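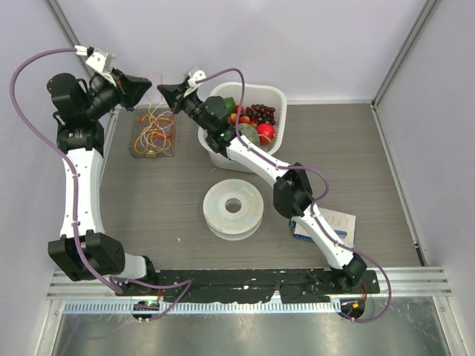
Sengar software sync, minutes, June

Chair: Kalkidan Wubshet. Started 10:00.

1. Planner. Vunumine now checks both arms against each other on every plan, grippers included. Median planning time went from 31 ms to 28 ms after the mesh cleanup. Cumden branch to be merged once the tests pass.

2. Control loop. Missed deadlines still show up in the logs after more than 60 minutes of running. Kalkidan suspects the logger thread — to be moved to its own core.

3. Perception. Clear containers give poor depth. Agreed to try masks from the color stream first. Collico node stays on the old driver for now.

4. Tooling. Replay viewer crashes on files over 4 GB. Ticket open, no owner yet.

Next sync: same time, bring timing plots.

2 comments · Share

We use cookies to remember your settings. Accept | Manage

Back to top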